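Bench notes, September, glue trials for the Skiro box lids

Back on the hide glue today, batch 3, and I think I finally had the water right! 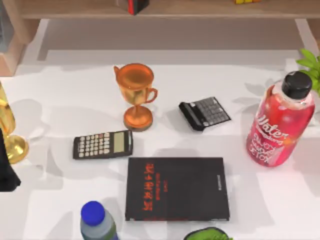
Humaira had told me to soak the granules overnight and I'd been cheating with 20 minutes (my fault, I was impatient). Big difference. No lumps, and it brushed out thin enough that I could close the miters without panicking. Clamped at 90 degrees with the little corner blocks and left it until after lunch.

Two lids came out square. The third is a hair proud on the hinge side, which I'll plane down tomorrow unless Märta gets to it first. Märta, if you're reading this, please use the low-angle one!

Still to sort out: the pot creeps up too hot whenever the lid is on, so I've been stirring and fussing and swearing at it. Going to try it with a jar in a water bath. Also we're down to the last bag of granules, so I've put 12 more on the Conderen order.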